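Drying out highlighters: do you store them caps up, caps down or flat?

Started by hedavar39, November 10, 2021

hedavar39
I go through a lot of highlighters and markers for my notes, chisel tip mostly, plus one slim black one for headings. They used to live in a mug, tips up, and they kept going faint on me. My sister says flat. The guy at the office supply store says tip down. I'd like to settle on one way before I buy another set in December.

stirnard
Flat. The ink is held in a fiber core and gravity does pull on it slowly. Tip down is fine for a highlighter but some of my black ones blotted when I kept them that way.

McIver_D
Disagree on flat. Mine roll off the desk and then I step on them. Tip down in a short jar, caps pushed on until they click. I've had the same yellow going all semester.

babaei512
Storage matters less than people think. What kills them is sitting around uncapped while you're working. How long do yours stay open?

hedavar39
Longer than they should, I guess. I like to have them all laid out where I can grab one. Two pictures of the markers out on the marble top:
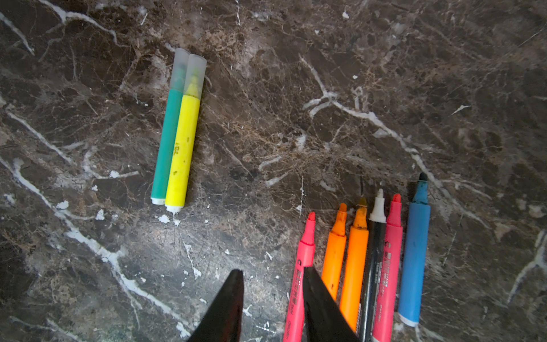
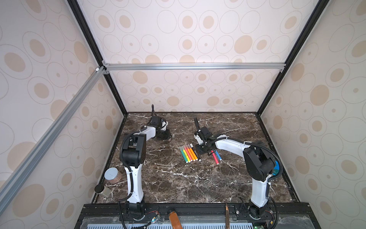

Markers on the dark marble, close up in the first one and the whole table in the second.

babaei512
Well, there you go. The green and the yellow have caps on in the first picture and the ones in the fan don't. I'd cap everything before worrying about which way is down.

McIver_D
One of the orange tips in the close-up is stained dark. You're going over pen with it. Scribble on scrap paper until it runs clean, and give the pen a minute to dry before you highlight.

hedavar39
Yes, I go over ballpoint all the time. Didn't know that was a problem.

stirnard
Ballpoint isn't so bad. Gel is the one that smears and gets picked up by the tip. I wouldn't bother cleaning it, the stain is only on the surface and the color comes back after a line or two.

McIver_D
It doesn't always come back. I had a pink one that drew gray for weeks.

virgil.furtuna
Nice stone. Be careful with open markers on it though. Marble is porous and if the sealer is worn the ink will go in. I got a red spot on a windowsill that way and it is still there. Put a sheet of paper under them.

hedavar39
No spots so far that I know of but I'll put something down. Is there a tray people like? I want them side by side so I can see the colors.

virgil.furtuna
I have the Mondon desk tray, the one with grooves. Holds 18. It was cheap and they don't roll.

babaei512
The grooves on that are too narrow for the fat highlighters. Get a plain cutlery tray.

virgil.furtuna
Mine fit. Depends on the brand.

hedavar39
OK. Caps on, flat, in a tray, paper underneath. I'll measure the barrels tonight before I order anything.

McIver_D
Still say tip down.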